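4. Choosing a Place for the Base Unit

Read this section before you plug anything in. The Toivonen sensor kit will pair almost anywhere, which tells you very little about whether its readings are worth having. The box says "place and forget." We suggest you place it, check it, and then check it again in July.

A flat, steady surface at table height works best. Steel tabletops are fine for the base unit but can weaken the signal from a remote sensor placed underneath them.

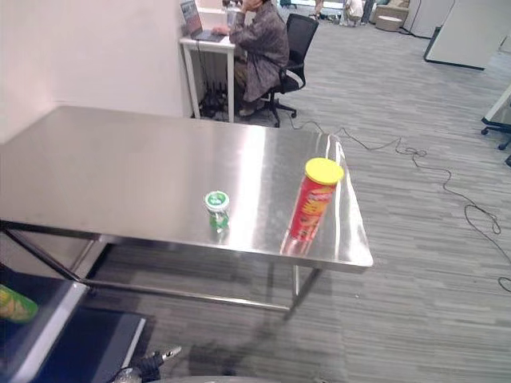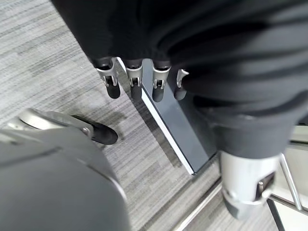 4.1 Before You Start

You will need the base unit, both remote sensors, the power cord, and a thermometer you already trust. If you don't own one, borrow one. Comparing the two sensors only with each other proves that they agree, and two wrong sensors can agree very well.

NOTE: Kits bought through Clarkside may come with the short power cord. It is the same cord, only shorter. Do not pay extra for the "signal grade" replacement.

4.2 Placing the Base Unit

1. Put the base unit on the surface you have chosen, with the screen facing the room.

2. Keep it away from windows, heaters, and the top of the refrigerator. Many people like the top of the refrigerator. It runs warm.

3. Plug in the cord and wait for the screen to stop blinking.

4. Press and hold SET until you see 2 in the corner. This is the number of sensors the unit expects to find, and it will show 2 whether or not it has found them.

5. Set your trusted thermometer beside the unit and leave both alone overnight.

6. Compare the readings in the morning. A small gap is normal. If the gap is large, go to 4.4 before you touch the offset setting.

CAUTION: Do not stand the base unit on a folded towel or other soft cloth. The vents are on the bottom, whatever the drawing on the carton shows.

4.3 Placing the Remote Sensors

1. Hang the first sensor on an inside wall, at chest height.

2. Place the second sensor in the room you care about most. Skip the "whole home average" mode for now. An average of a cold basement and a hot attic describes neither.

3. Walk back to the base unit and look for two steady bars. One flashing bar means the link is poor, even if a number appears beside it. That number may be an old one.

4. Write down where you put each sensor. The unit has no way to tell you.

4.4 If the Readings Look Wrong

Code 118: The sensor has lost its link. Move it closer and press SET once.

Code 201: Listed on the quick start card as "low battery." Change the battery by all means, but Keerthana Venkataraman, who edits this guide, has also seen it with a fresh one. If it comes back, remove the battery, wait a minute, and repeat 4.3.

NOTE: The "comfort score" is worked out from temperature and humidity by a method the maker does not share. Use it if you enjoy it. Do not adjust your furnace by it.

Related sections
Mounting the Nurkness wall bracket
Using the kit with a Grundham thermostat
Resetting the offset
Battery types and what they cost

Last updated: Jan 1, 2024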